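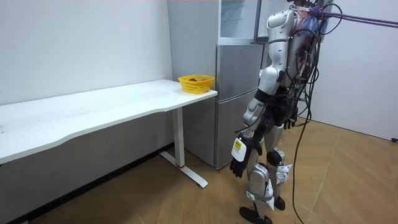 The fridge task failed again on 03/01/2020, this time with a stall at the left wrist. Log entry 66 shows the torque limit tripping two seconds after the reach began. The arm then dropped to its rest pose without raising a fault.

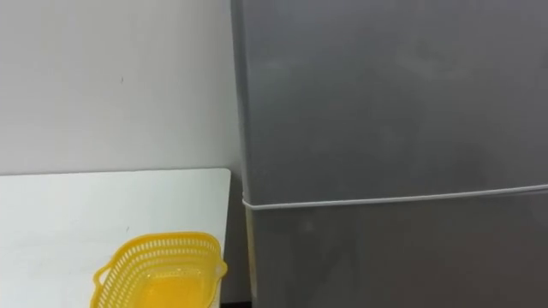

Timo Tiedemann suspected the door seal. I suspected the loose cable at the back, so we checked that first. 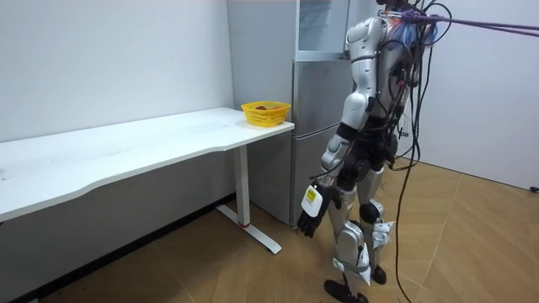
Left arm at rest, tethers taut.

The connector had play in it. Anil Raju has ordered a locking type from Plullik.

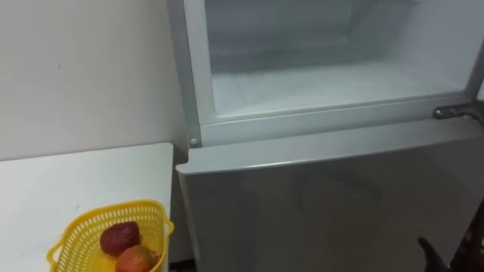
Still to do

Make a silent drop raise a fault. Rerun at half speed, tethers on.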